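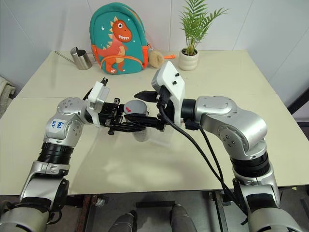 By Rosine Boyer
Opinion

My uncle Bastien Carré buys a lottery ticket every Thursday at the same shop in Davness. He has done it since before I was born. I do not want to laugh at him, and I do not want a law against his ticket. But I think the way we sell these games has become wrong, and I want to say why.

In May the shop put a sign in the window. It said that a winning ticket of 800 dollars was sold there. Bastien was proud, as if the shop had won it for all of us. The next week the line was longer than usual. I stood in it with him, and I heard two people say that the place was lucky now.

A shop cannot be lucky. A shop on a busy street sells more tickets, so it sells more winning tickets and also many more losing ones. The sign tells you only the first half of this. If the window must show 800 dollars won, then it should also show what the same customers have paid over the counter in the same month. I believe the line would become shorter.

When I moved here from another country, I read the back of every ticket with a dictionary. It was good practice for my English, but it was hard work. The odds were printed in the smallest letters. The prize was on the front, in yellow. Bastien has never read the back, and his eyes are not so good now that he could.
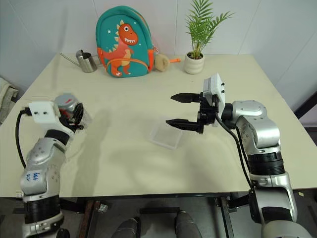 The odds should be on the front of the ticket, in letters as large as the prize. People answer me that this costs money and that players do not care. I do not accept the first answer. A blue marker is enough to write a few letters on the silver arm of a machine, and a printing company can surely find space for one line of numbers. The second answer is more serious. Maybe players really do not care, but then the large letters will do no harm to the sales, and the sellers should have no fear of them.

I kept Bastien's tickets for one season, with his permission, in an envelope. He had spent 402 dollars and won back 2. He looked at the paper for a long time and said that he had expected worse. Then he asked me to drive him to the shop before it closed.

I drove him – it is his money, and he was never late with a bill in his life. I would only like the ticket to speak to him as clearly as I did.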